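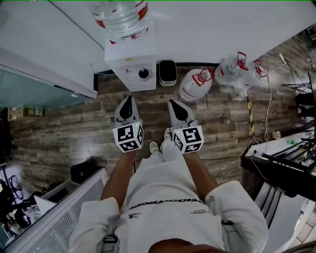
Work on the Kokent earphones continued through the second half of the grant period, and most of the tasks in the plan for this period are finished. The main change since the May report is the neckband. The first version was stiff, and testers told us it moved upward when they bent forward or reached for something. A person who works with both arms stretched out in front, sleeves pushed back and a strap buckled over a sweatshirt, already has enough things pulling at the shoulders and the collar. For this reason the new band is softer at the back, and the cable to each earbud is a little longer on the left side, where the microphone sits.

Comfort testing
We gave the second version to 39 testers in Lund and Carnmont. Each of them wore it for ten working days and filled in a short form every evening. Wiesława Ziółkowski collected the forms and called the testers who forgot. The answers about fit are clearly better than in spring. The most common complaint is now the medium ear tip, which several testers found too hard. We have ordered a softer tip from the same supplier and we expect the samples before Christmas.

Two testers returned their set early. One had an irritation in the ear canal, and we asked her to stop at once. The other changed jobs and was not allowed to wear earphones in the new place.

Battery
The target in the application was 19 hours of playback at medium volume. We reach this in the office, but not yet outdoors in cold weather. Kári Fogh has measured the loss with the sets kept in a refrigerator overnight, and he believes that a different charging limit will recover part of it. He will repeat the measurement when the new firmware is ready. I do not want to promise a number before that.

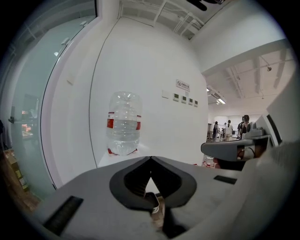
The charging case is the same as before, except for the hinge. The old hinge became loose after many openings, and Sinereck has now sent us a metal one which costs slightly more. Dougal Dunbar has agreed on the price for the first order of 449 pieces. The colour of the lid does not match the base perfectly, and we will accept this for the pilot series.

Microphone
Speech is understood well indoors. In wind the voice is still thin, and this was the second most common remark in the forms. Steinar Þorgeirsson tried a foam cover behind the microphone opening and it helped, but it also collected dust. He is now testing a fine mesh.

Budget
Spending is roughly 10 per cent under the plan. The difference comes mostly from travel, as we held the autumn meeting with Sinereck by video. We ask for permission to move this amount to the certification costs, where the laboratory has raised its fee.

Next period
The pilot series should be assembled in our own workshop. Before that we need the new ear tips, the mesh and the final firmware. If the mesh is late, we will build the first sets without it and add it afterwards. The user guide is written in English and a French version is with the translator.

Nanna Steinarsdóttir
Project lead, Kokent
4 November 2025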